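April, 7.40 am, dye bench

Second go at the Odcombe grey! Batch one came out like weak tea (my fault, I read the salt off the Wornine card), so this time I weighed it all twice and let the pot creep up slowly. Swatches are pegged by the window, labelled 351 and 873 after the recipe numbers. I like 873 better, it's got a bit of blue in it, but Roald Lindqvist says 351 will sit nicer next to white bedding and he's usually right about these things.

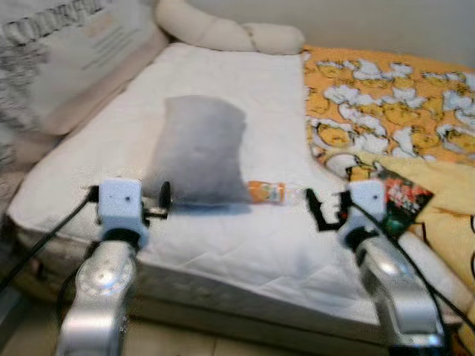

Still need to do the wash test on both, forty degrees, three cycles, with a strip of plain cotton in each to catch any bleeding. Ercombe want their cushion covers in the same shade, so please don't bin the leftover dye – it's in the lidded tub under the sink.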